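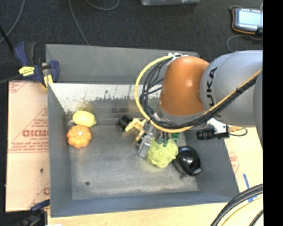
How to air down and air back up for a day on the trail

You need a gauge that reads low pressures, a deflator or valve core tool, and a compressor. I use a Stelura gauge and an Ornex compressor that clips to the battery.

Check the tires cold before you leave home and write the numbers down. I keep mine on tape inside the glove box door.

At the trailhead, park on level ground and set the brake. Start with a front tire. Let air out for a minute, check, and repeat until you reach your target. On the Tomar loop, which is mostly ledges and loose rock, I run 19 psi. For soft sand you can go lower, but take turns slowly so the bead stays seated.

Do the other three the same way, then go around once more with the gauge. All 4 should be within 1 psi of each other. Put the valve caps in a cup holder.

To air up, start the engine before you switch on the compressor. Mine takes 6 minutes per tire, and I let it rest after the first 2. Lingyun Wan runs hers straight through, but she has the larger model.

Drive slowly to the pavement if you air up somewhere else. Check the pressures again the next morning and top off as needed.

Next: packing a recovery bag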